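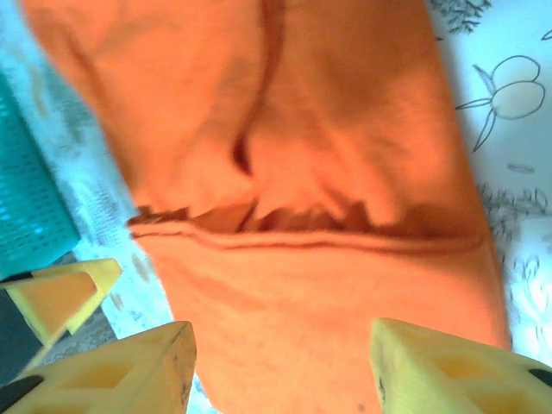
4. Setting up two-step sign-in

Two-step sign-in asks for a six-digit code as well as your password. Once it is switched on, a stolen password is not enough to open your Wistix vault. Set it up on the main computer first, then add your phones and tablets.

Before you start

You will need:
Your Wistix master password
A phone with an authenticator app installed
A printer, or a pen and paper, for the recovery codes

Check that the clock on your phone is set automatically. Codes change every 30 seconds and a clock that is even slightly out will produce codes that Wistix rejects.

4.1 Switching it on

1. Open Wistix and unlock the vault.
2. Go to Settings, then Account, then Sign-in.
3. Click Add second step. Type your master password again when asked.
4. Choose Authenticator app. A square code appears on the screen.
5. In the authenticator app, choose to add an account and scan the square code. If the phone will not scan it, click Show key and type in the 16 characters by hand. Capitals and small letters are treated the same.
6. Type the six-digit code from the phone into Wistix and click Confirm.

If the code is refused, wait for the next one and try again. After 7 wrong codes the account locks and you will have to unlock it from the email we send you.

Caution: Do not take a screenshot of the square code or the key. Many phones and computers copy screenshots to online storage, and anyone who finds the key can make the same codes as you.

4.2 Saving your recovery codes

1. When the list of recovery codes appears, click Print or copy the codes out by hand.
2. Tick I have saved these codes.
3. Click Finish.

Each recovery code works once. Keep them somewhere away from the computer – a locked drawer will do. Do not store them in the vault itself, as you would have no way to reach them if you were signed out.

Note: Making a new list cancels the old one straight away. Destroy the old printout.

4.3 Adding other devices

1. Install Wistix on the device and sign in with your email address and master password.
2. Enter the current code from your authenticator app.
3. Tick Remember this device if only you use it. Wistix will then ask for a code again after 29 days.

Leave the box clear on shared computers.

Note for Fludness users: If your vault was moved over from Fludness, your old second step did not come with it. Remove the old Fludness entry from your authenticator app once you have finished 4.1, so you do not read the wrong code.

4.4 Work accounts

If your vault is managed through a Kedia console, Add second step may be greyed out. Your administrator has to allow it under Policies first. The change can take a few minutes to reach your computer – lock and unlock the vault to check.

Caution: We will never phone or email to ask for a code. If someone does, do not give it to them. Change your master password and follow section 5, Signing out all devices.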